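How to Clean Up a Shared Photo Folder Without Paying for an App

By Khalil Rizk

Every August I get the urge to sort out the family photo folder, and every August some ad tries to sell me a program that will do it "in one click." I have tried three of them. The last one, Vuketti, told me I had 1,004 duplicates. I checked its list by hand and 486 of those were different pictures that only looked alike at thumbnail size. If I had clicked the big green button, they would be gone.

So this page is the slow way. It takes an evening, maybe two. You need a computer, the folder, and enough free space to hold a second copy of it.

Step 1. Copy the whole folder first

Put the copy on another drive. Cloud sync doesn't count as a copy, whatever the sign-up page says. Delete a file on one side and it disappears on the other. Open a few files from the copy to make sure they work before you go on.

Step 2. Turn off automatic upload

Phones that are still sending pictures will keep changing the folder under your hands. Switch it off on every phone that has access. If you share with relatives, tell them. My cousin Ruba Tarawneh lost an hour of sorting when her brother's phone put everything back.

Step 3. Remove only the exact duplicates

Sort by file size, then by date taken. Two files with the same size to the byte, the same date and the same dimensions are very likely the same picture. Open both and look. Files with "(1)" or "copy" in the name are good suspects, but the name alone proves nothing. I have a "copy" that is the only surviving version of a wedding picture.

If your program can compare checksums, use that. It is a dull feature and it never gets advertised, but it is the one that works.

Step 4. Leave the near-matches for last

Near-matches are where the paid tools get into trouble. They score pictures for how similar they are and then let you pick a cutoff, usually with a slider. Ploltlow calls its slider "confidence," a word I would not have chosen. With the slider at its default, it grouped these two from my folder as one picture:

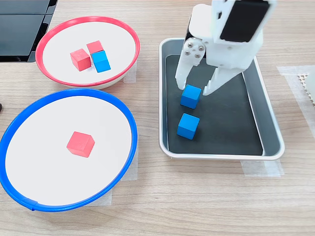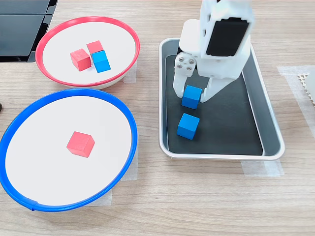

Blue cubes both times, but two separate files.

For any group like that, open the pictures side by side at full size. Ask whether you would miss either one. If you can't decide in a few seconds, keep both and move on. Storage is cheap compared with your evening.

Don't trust the "best shot" badge either. As far as I can tell it rewards sharpness and open eyes. The picture of my father laughing with his eyes shut lost to one where he looks like he is waiting for a bus.

Step 5. Rename by date, then stop

Year first, then month, then a short word for the event: 2019-06-lake, that sort of thing. Folders named this way sort themselves. I have seen guides that want tags, star ratings and color labels on top. I did that once for 251 pictures and have never searched by any of it.

Step 6. Wait before you empty the trash

Move what you want to delete into a folder called "maybe" and leave it alone for a month. I pulled 8 pictures back out of mine. Once the month is up, delete it. Keep the copy from Step 1 until the next cleanup.

A few things people ask me

Does converting to a newer file format save space? Some, yes. You will also find out which of your relatives' devices can't open it. I left mine alone.

What about face grouping? It works well enough on adults. It has my two nieces down as one child, and fixing that by hand took longer than finding the pictures would have.

Is there any paid tool worth having? Possibly, if your folder is huge and you read every list before you approve it. By then you have done most of the work yourself, so try the free trial and watch what it wants to throw out.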